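Home Talks Notes Clubs About

Speaker notes: What our robot arm club learned from one foam block
Handton Library maker night, Sunday, January 5, 2020

(Wait for people to sit down. There are cookies in the back, so this may take a minute.)

Hi everybody, thanks for coming out when it's this cold! I help run the after-school robotics club over at Plimotgate, and tonight I'm going to talk about the smallest project we've ever done, which ate our whole fall. Pick up a block, put it in a tray. My niece could do it before she could talk. It took us 53 tries to get one pickup we were willing to show to parents.

Quick show of hands, who here has kids in a robotics club? Okay. And who has ended up doing the soldering at midnight? Same hands, I see.

So, some background. We used to be a competition club. We went to the Drurmont meet every spring with a rolling robot, and it was fun, but there was one driver and one kid with a wrench and everybody else held coats. I wanted something where the whole group had a job. We bought a used arm from a shop called Martens for $470, cables and power supply included, and I thought that was a steal until I saw the state of the cables. (Pause here, the Drurmont people will want to boo.)

First month was all wiring and arguing. The kids named the joints after pizza toppings, and I still call the elbow "mushroom" in front of adults. Then we mounted a little camera at the wrist and everything got more interesting, because now the kids could look at the job from the arm's side. They stopped saying "it's dumb" and started saying "well, I wouldn't know where the block was from there either."

(Next slide. Leave it up for the rest of this part.)
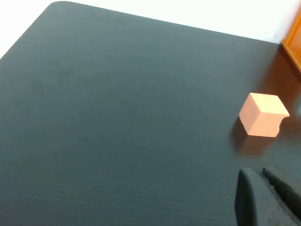

6 min read

So that's the wrist view, and I love it, because when you're standing next to the table the job looks easy and from down by the fingers it's mostly mat. The pink foam cube is what we're after. The fingers are open and they're close, but look at where the cube sits compared to them. If you just shut the gripper from there you get a handful of air. We have a lot of experience with handfuls of air.

The kids wanted to know why we don't just drive forward till we bump it. We tried that! Foam is light and it scoots. One afternoon we pushed a block clear off the table and somebody kept score. The thing that helped was splitting the move into 2 parts: get above the block and line up, then come down. A seventh grader worked that out with a stapler and an eraser, and I just stood there nodding like it had been my plan.

Also, look at the lower right corner of the cube, there's a chunk missing. Corners matter more than I expected. If a finger lands on a notch instead of a flat side, the block can twist when you squeeze it. We talked about that for a full club meeting, and I've got kids now who go around the house judging which objects would be good to grab.

And look at the shadow too. Early on we were trying to find the block by color and brightness, and a soft dark shadow right up against the bottom edge makes it hard to say where the block stops. We moved a lamp about nine times. Then the sun came around to that side of the building and we moved it back.

(If running long, skip to costs.)

How we run a session: one kid drives, one watches the wrist view and calls out directions, one writes down what happened, and then everybody rotates. The notebook was the hard sell. They hated it for three weeks. Then they had a fight over whether the arm was getting worse, and the notebook settled it (it was, a screw was loose in mushroom), and after that I never had to ask.

Costs. The arm you heard about. Foam blocks are cheap, buy more than you need, they get chewed up. Spare cables, please, from day one.

What's next: we want to try stacking, and the older kids want to bring the arm to Drurmont as a demo table. I said yes before checking if it fits in my car.

(Questions. Repeat each one into the mic, the back row can't hear.)

14 shares 2 comments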